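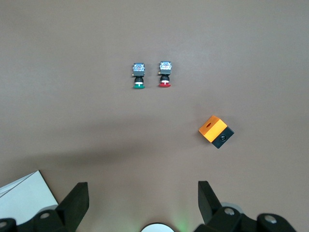

Skistton, 12th December

4. Fitting the push buttons

This section explains how to fit the green button and the red button of the Eline bench panel. Please read all the steps one time before you begin. Sections 1 to 3 must be finished, and the panel must not be connected to the mains.

What you need on the table

- the green push button, flat cap
- the red push button, mushroom cap
- the small orange and black control box
- a small flat screwdriver
- the two nuts and the two rubber rings from bag 26

Lay the buttons side by side on a clean, flat table, with the caps towards you and the contact blocks away from you. In this position you can compare them easily. The body is black on both, with a white ring, and the contact block is of clear plastic, so the metal parts inside can be seen without opening anything.

CAUTION: Do not open the clear block. The springs inside are very small and we do not supply them separately.

4.1 Preparing the button

1. Take the green button first. Hold it by the black body and do not pull on the cap.

2. Look for the small brass-coloured terminal at the side of the contact block. If it is bent, do not straighten it with pliers. Write to us and we will send another block.

3. Release the contact block from the body by turning it gently to the left. It should come off with little force. If it does not, check that you are holding the body and not the ring.

4. Put the block aside, in a place where you will not mix it with the other one. The two blocks look almost the same but they are wired differently inside.

4.2 Mounting in the panel

5. Slide one rubber ring over the body until it lies against the cap.

6. Push the body through the left hole from the front. The red button goes in the right hole.

7. Screw the nut on from behind by hand, then a quarter turn more with the tool. Too much force will deform the rubber.

8. Put the contact block back and turn it to the right until you hear a click.

9. Repeat steps 2 to 8 with the red button.

Note: On panels of the older Zulu type the holes are one above the other. In this case red is always at the bottom.

4.3 Connecting to the control box

10. Cut two wires of 200 mm each. Shorter wires will not reach when the lid is open.

Lead the wires to the control box and leave the screws of the box closed for now. The connection itself is described in section 5.

CAUTION: The red button of this set is a stop button for the bench panel only. It does not replace the main switch of the room.

Spare parts: the complete set of two buttons has the order number 443. Please write also if your panel is Eline or Zulu, otherwise we must ask you again and the delivery takes longer.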